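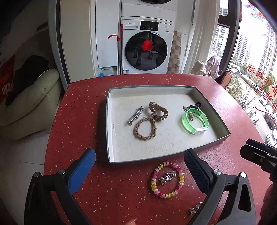

Hair ties and a green bracelet in a shallow tray.

Looking after a home battery: tips for the garage or utility room

Most home batteries need very little from you, but a few habits help.

Keep 30 cm clear on both sides of the unit and don't stack boxes on top. Ours came with a sheet from Wanasby, the installers, giving the distances, and it is worth taping this inside the meter cupboard.

Dust the vents with a dry paintbrush every couple of months. No sprays and no damp cloths. If a vent is clogged with grease or paint, leave it and ring the installer.

Set the overnight charge to suit the season. From November we charge to full on the cheap rate. In summer the panels do most of the work, so we stop at 53 per cent and leave room for the sun.

Check that the clock on the inverter is right when the clocks change. An hour out and you may be charging at the dear rate for weeks before the bill shows it.

Write down the app login on paper. Phones get replaced – and the reset email always goes to an old address.

Keep back a reserve for power cuts if your system has backup. A fridge, the router and a few lamps use about 300 watts between them in our house. Leave the kettle and the oven off.
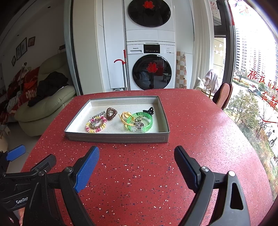 Comment from Bernley: We had the reserve set at 31 per cent and still lost the lights in a cut. The lighting circuit had never been wired to the backup side, so ask which sockets and lights are covered before you rely on it.

Turn the system off only in the order given on its label, and take a photo of that label while you are there. The order for switching back on is often different.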